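Session 7: Buying the cell before you know the job

Read the Trolance and Avar quotes before class. Both will look reasonable. Ask yourself what each one leaves out.

The arm is the line everyone argues over, and it is usually the line with the least wrong in it. A vendor knows what an arm costs. What a vendor does not know is your floor, your parts, or who will reteach the thing when the product changes in December. Those costs land on you, mostly under "integration," a word that should make you reach for a pencil.

Payback first. Trolance promises 2 years. Look at what that assumes: full shifts, no changeovers, and an operator who vanishes from payroll on day one. Put the operator back in for half the time and the figure comes out at 4. The arm is the same arm.

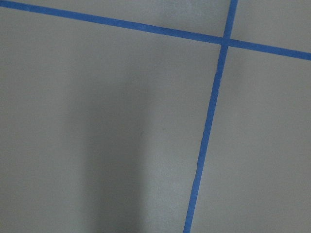
Small stuff is where budgets leak. Tape, fixtures, spare finger pads, cable ties, a second wrist camera. The Eder plan has 379 dollars for all consumables in the first year. I don't believe it, and neither should you. Marking out a work surface costs next to nothing in tape, but somebody is paid to lay it, check it and lay it again after the table gets moved – and that person's hours appear nowhere in the plan.

Software is worse. Zokolari licenses by the seat and defines "seat" on a separate page. Find that page. Then find out what happens to your saved programs if you stop paying.

Questions to send a vendor in writing:

Who owns the calibration data?
What does a service visit cost after the warranty ends?
Can we see a cell like ours running, on a day we pick?

If the answer to the last one is a video, mark it as a no.

For next time: rework the Avar quote with your own labor figures. Show the payback you get, even if it is ugly. Spreadsheets with no maintenance line will be handed back.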